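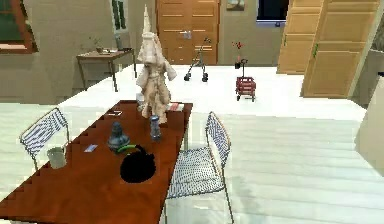
Does an organization need its own robotics staff to join the Shared Equipment Planning Program?
Participating organizations need one person who can speak for the budget and one who knows the daily work; technical support is supplied by the program office.

Call for Participants: Shared Equipment Planning Program for Household and Care Robotics

The Hostum Institute for Assisted Living invites residential care providers, home support agencies, vocational schools and public housing bodies to take part in the next round of its Shared Equipment Planning Program. The round opens in September. Applications are reviewed in the order received, and places are offered until the round is full.

Background

Many organizations that provide care or support in the home are now being asked to set money aside for robotic equipment. The request often arrives before anyone has written down what the equipment would do, which rooms it would work in, or who would look after it. Quotations are then compared on purchase price alone, and later costs such as floor work, door hardware, training hours and replacement parts fall on operating budgets that were never adjusted to carry them.

The program addresses the period before purchase. Participants prepare a written equipment plan with the help of program staff, test the main assumptions of that plan in simulated rooms, and leave with a costed document that can be placed before a board or a funding body. The program does not sell equipment, and it does not receive commissions from any supplier.

Simulated rooms

Planning work is carried out in Claltine, the Institute's simulation environment. Rooms are modeled as furnished interiors so that participants can consider the objects and obstacles a mobile machine would have to deal with. The dining room used in the opening session has a long table set with a kettle, a white mug, a clear glass bottle and two decorative pieces. There is a walker in front of the double doors at the back, with a small wagon beside it. Two paneled doors stand open on the right-hand side.

Participants use the room to work through questions that bear directly on cost. A machine expected to clear a table needs a reach and a gripping capacity suited to the objects on it. A glass bottle standing next to a tall draped figure calls for a different level of precision than a mug placed by itself near the edge. A walker left in front of a doorway may require a machine that can find another route, or a change in where walkers are kept. Each of these decisions appears somewhere in the budget, whether as a line for equipment, for staff time or for changes to the building.

Additional rooms can be prepared from floor plans supplied by the participating organization. Plans should show door widths, thresholds and the position of fixed furniture. Hand-drawn plans are accepted if the measurements are legible.

What participants will do

The program runs in 4 stages.

Stage 1. Statement of need. Each team lists the tasks it would like equipment to perform or assist with, the time of day at which those tasks occur, and the staff currently assigned to them. Program staff will return the statement with written comments.

Stage 2. Room study. Teams work through their chosen tasks in simulated rooms. A facilitator records the conditions under which a task can be attempted, the conditions under which it should be left to a person, and any change to the room that would be required.

Stage 3. Cost schedule. Teams complete the Tarkis worksheet, which covers purchase or lease, delivery, installation, charging points, network access, insurance, training, spare parts, servicing, software fees and disposal. Figures already held by the team may be used – estimates must be marked as such.

Stage 4. Plan and review. Teams submit a written plan and present it to a review panel. The panel comments on the plan but does not approve or reject it. Decisions on purchasing remain with the participating organization.

Who may apply

Applications are open to organizations that:

– operate at least one residential, day care or training site;
– expect to make a decision on robotic or automated equipment within the next two budget years;
– can release 2 members of staff for all scheduled sessions;
– are willing to share non-confidential cost information with other participants in the same round.

Organizations that have already purchased equipment may apply if the plan concerns a further purchase, a replacement or an extension to another site. Equipment manufacturers, distributors and their agents may not apply. Individual consultants may attend only as one of the two named representatives of an eligible organization.

Team members

The first representative should have responsibility for budgets or procurement. This person will complete the cost schedule and should be able to obtain figures from the organization's accounts during the program.

The second representative should work regularly in the rooms where the equipment would be used. Housekeeping supervisors, care assistants, kitchen staff, occupational therapists and instructors have all taken part in earlier rounds, and no technical background is expected. The Institute considers this role equal in weight to the first, and applications naming two members of senior management will be returned for amendment.

Substitutions are permitted once, with notice in writing.

Time required

Each team should set aside 64 hours per representative across the full program. This figure includes sessions, independent work on the plan and the final presentation. Most sessions are held online. The room study and the presentation are held at the Institute's Theodorakopoulos Building, which has step-free access and a quiet room. Sessions at the building begin at 9:30 a.m. and end by 4 p.m.

Fees and support

The participation fee is $1,000 per organization and covers both representatives, use of the simulation environment, printed materials and lunch on the days spent at the building. Travel and overnight accommodation are not included.

A limited number of fee waivers is available to small nonprofit providers. Applicants who wish to be considered for a waiver should attach the most recent annual statement of accounts and a short letter stating why the fee would prevent participation. A request for a waiver has no bearing on the decision to offer a place.

Use of information

Floor plans, cost schedules and statements of need are kept by the program office and are used for the purposes of the program only. Summary findings may be published after the round has closed, with names and identifying details removed. Organizations may ask to see any passage that draws on their material before publication. No resident or client information should be included in an application, and any that is received will be deleted.

How to apply

Applications should be submitted as a single file containing:

– the name and address of the organization and a description of its sites;
– the names, job titles and contact details of both representatives;
– a statement, no longer than two pages, of the tasks for which equipment is being considered;
– the budget year in which a decision is expected, and the source of funds if known;
– a floor plan of at least one room in which the equipment would be used;
– a letter from a director or equivalent officer confirming that both representatives will be released for the program.

Applicants are asked not to attach supplier brochures or quotations. Quotations may be brought to Stage 3, where prices, warranty terms and service intervals will be entered in the worksheet and compared on the same basis.

Selection

Complete applications are read by two members of program staff. Preference is given to organizations whose proposed tasks are clearly described and whose timetable allows the plan to be used in an actual budget decision. The Institute also seeks a range of building types in each round, so an application may be held over to a later round if several similar sites have already been admitted. Applicants will be informed in writing in either case.

Incomplete applications are returned once for correction. The date on which the corrected file is received is then treated as the date of application.

Contact

Questions about eligibility, fee waivers or the preparation of floor plans should be addressed to Kalliopi Economou, Program Coordinator, at the Hostum Institute for Assisted Living. Applicants who require forms in large print, or who expect to need an interpreter or other assistance at the building, should state this when first making contact – arrangements for the room study are made before places are confirmed.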